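How a Robot Learns to Pick Up a Stick (by Being Bad at It First)

Explainers for ages 9 to 12
By Shuk-fan Yeh
Jul 9, 2020

Pick up a pencil. Go on, I'll wait.

Good. You have just done something that keeps grown adults with expensive degrees at work past dinner time. You didn't measure the pencil. You didn't plan where each finger would go. You probably didn't even look at it for very long, and if it rolled, you chased it with your fingers and got it anyway.

Robots find this very hard. A robot arm in a car factory can put the same bolt in the same hole all day and all night, but only if the bolt is always waiting in the same spot. Move the bolt over by the width of your thumb and the robot will carefully, confidently grab a big handful of air. Then it will carry the air across the room and bolt it to the car.

So how do you get a robot to pick up something when it doesn't know where the thing will be?

The old way: write it all down

For a long time, people tried to write rules. If the stick is pointing this way, turn the gripper that way. If the stick is against the wall, come in from the side. That works for a bit. Then a stick lands on top of another stick, and you need a new rule. Then one leans in a corner, and you need another. Pretty soon you have a rule book as thick as a sandwich and the robot still can't do the one in the corner.

The new way: let it have a go

Wing-yan Chow works at the Dimthorpe lab, where she looks after a project called Ovitz. Her idea of a good day is to tip some coloured bars into a bin, press a button, and watch a very large machine get it wrong.

The method is called trial and error, and you already know it, because it's how you learned to ride a bike, use chopsticks and find out which dog on your street doesn't like being patted. One try goes like this. A camera takes a picture of the bin. The computer looks at the picture and picks a place to grab. The arm goes down, closes its gripper and lifts. Then comes the important bit: the robot checks whether it's holding anything. If it is, the computer writes down a one. If it isn't, it writes down a zero.

That's the whole report card. Nobody gives the robot a B minus for effort.

At the start, the computer is just guessing. In the first 348 tries of the Ovitz experiment, the robot picked up a bar 11 times. I have a cat who could beat that, and she wasn't even trying to help. But those misses weren't wasted. Each one came with a picture of the bin and a note saying, more or less, "don't grab there."

What the computer does with all those zeros

The part of the program that learns is called a neural network. The name makes it sound like a brain in a jar. It's really a great big pile of sums with numbers in it that can be nudged up or down, a bit like the knobs on an old stereo (ask a grandparent).

After a bunch of tries, the computer goes back over its pictures. For each one it asks itself, "Would I have guessed this grab was going to work?" If it guessed wrong, it turns the knobs a tiny bit so that next time its guess would be closer. Then it does the same with the next picture, and the next. You would be bored to tears. Computers don't have tears, so it's fine.

Slowly, patterns start to show up in the guesses. Grabbing the middle of a bar works better than grabbing the tip, where it tends to swing and drop. Closing the gripper across the bar works better than closing it along the bar. Wing-yan never typed in either of those things. The network worked them out from the ones and zeros.

Did it work?

Pretty well. In June the team ran a test of 621 new tries, with the bars tipped out fresh so the robot couldn't just remember where they were. It missed 166 times, and the rest were good grabs. Get out a calculator if you like and you'll find that's nearly three out of every four. A four-year-old would still win, but a four-year-old would also want a snack.

The walls were the worst. When a bar lies right up against the side of the bin, there isn't much room for a finger to squeeze in beside it. A person would just nudge the bar out into the open and then pick it up. The robot hadn't learned to nudge, because nobody had given it a one for nudging. It only got a one for lifting.

This is a big puzzle in robot learning, and a sneaky one. A robot learns what you score, even if you meant something a bit different. If you paid your brother a dollar every time he put a sock in the drawer, he might take the same sock out and put it back in all afternoon. He wouldn't be wrong, exactly. You'd just be out of dollars.

What's next

A second group, at Flilham, is trying to give the robot credit for useful pushes as well as lifts. They're arguing over how big a push should count. I've heard the argument and it was longer than this article.

Words to know

Gripper: the part on the end of a robot arm that does the job of your hand.
Trial and error: having a go, seeing what happens, and changing what you do next.
Neural network: a computer program made of many small sums that get adjusted as it learns.
Grasp: a fancy word for a grab. Scientists like it better because it sounds less like stealing chips.
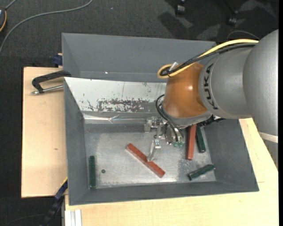 Why does a robot need so many tries when I only need one?

You've had years of practice already. As a baby you spent months grabbing at spoons, hair and your own feet, and you missed plenty. By now you can use all of that when you meet a new object, even one you've never seen before. A robot that's just starting out has none of it, so it has to do its baby stage in the lab, one grab at a time.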